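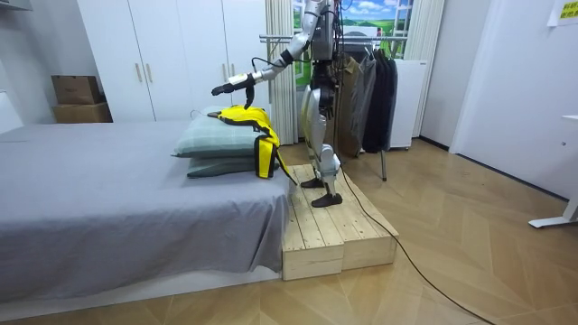

My mother reckoned a bed should be stripped, aired and made again before anybody had a cup of coffee, and I'm afraid she said so to every guest who ever stayed with her. I've softened that a bit for Skirkari. Coffee is allowed first. But the rest of it is more or less how I run the place, and if you take one of my classes you'll be hearing her opinions whether you signed up for them or not!

So, hello, and welcome to the about page. Skirkari is a small home-keeping school on Varley Street. I teach grown-ups how to look after a bedroom: making the bed, picking up the clothes, folding them, and finding them somewhere to live that isn't the chair. (Everybody has the chair. I have the chair.)

I started out doing laundry and linens at the Clirkley, a guesthouse with 16 beds and one very tired dryer. You learn fast in a place like that. You learn that a gray fitted sheet is kinder to you than a white one, and that you do the corner by the wall first or you'll be climbing over the mattress to get at it. You also learn that clothes land on pillows. Jackets, mostly. Vests, pajama tops, whatever came off last. I must have lifted thousands of jackets off pillows, and I still think it's the right place to begin tidying any bedroom - clear the bed and you've got a table to fold on.

That's lesson one, by the way. We do bright things first, so a yellow vest goes before the navy sweater, only for the pleasure of seeing the color come off the bed. Pick it up by the collar, let it hang, give it a shake, then lay it face down. Straps and drawstrings get tucked in before the first fold. If you tuck them in afterward you'll be doing it twice.

The beginner course is 4 evenings and costs 60 dollars, sheets and pillows provided. Bring a bag of your own clothes, the messier the better. I take pillows seriously and we spend most of one evening on them, including the great question of whether two should be stacked or set side by side. I stack. My students argue with me - that's fine, it's a long evening and there are cookies.

I buy my pillowcases from Kaczmarczyk, two doors down, in sage and a darker gray-green. They keep a few extra sets behind the counter if you'd like the same ones at home.

You have to be 21 or older for the evening classes. Doors open at six, and the bell sticks, so push hard.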